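Reuse of Small Household Items in Mosen
Project report, Goodwin course, group 2

1. Background
In April we asked households in Mosen what they do with small things such as bands, cords and short cables. Most people put them in one drawer and later throw all of it away. We received 301 answers. The town office of Grultport let us read its waste list for the same month, and there we found 1459 bags of mixed waste.

2. Method
Each family got a paper form with 3 questions. We did not ask for names. Bands and cables were written in separate columns, which made the work slower but the tables easier to read.
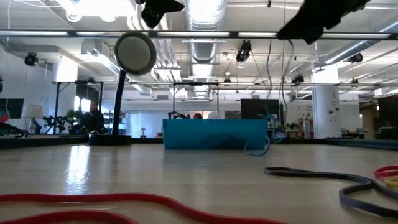 Sharon Lyimo wrote to us after reading the first draft that the form should also ask who in the home decides what is kept. In her opinion the answers can be very different inside one family. We agree and will add this question when we repeat the study in Enon.

3. Problems
Some forms came back without the second page. We kept them only for the first table.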